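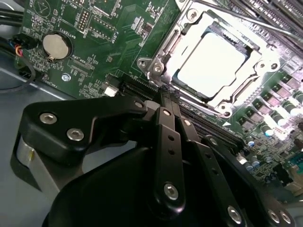 Skarier bench budget: notes for the second arm

Welcome, and thank you for looking before you order anything! This folder holds the price sheets for adding another gripper arm to the board-handling bench, where memory slots are the fiddly bit and where most of our money seems to go.

quotes.csv has 73 lines, from Funero and Van Dusen, all without VAT. spares.csv covers fingertips, screws and cables (do please budget for two sets of fingertips, we were sorry we didn't in January). Trurker's quote is still missing, so leave that column blank for now.

Delivery is given in days, and the longest is 48. Prices were last checked on May 11, 2019.

Contact: the Skarier bench team | Back to top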